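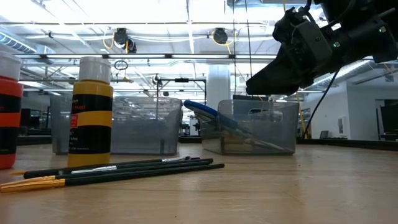

3.2 Household turnover in the inner wards

Net migration figures hide a good deal of movement within Coughlan itself. To separate arrivals from internal moves, we matched the September address register against the previous year's for 84 census blocks, following the linkage method of Nakajima. Blocks with fewer than 200 registered adults were merged with their nearest neighbour in the same ward.

Figure 2. Share of adults at a new address, by ward and age group. Student halls excluded.

Turnover was highest in Osus, where 35 per cent of adults aged 20 to 34 had changed address, and lowest in Dandico, at 29 per cent. The gap narrows once tenure is controlled for. Most of the remaining difference comes from short moves — those within the same ward — which the register records less reliably for people in shared housing.

Growth in the inner wards should therefore be read with some care. A late registration appears in our data as an arrival, and we had no means of dating it more closely. Tomoyo Nakajima (personal communication) reports the same difficulty with the Utent register, where late entries were removed by hand. We kept them in and give both sets of estimates in the appendix.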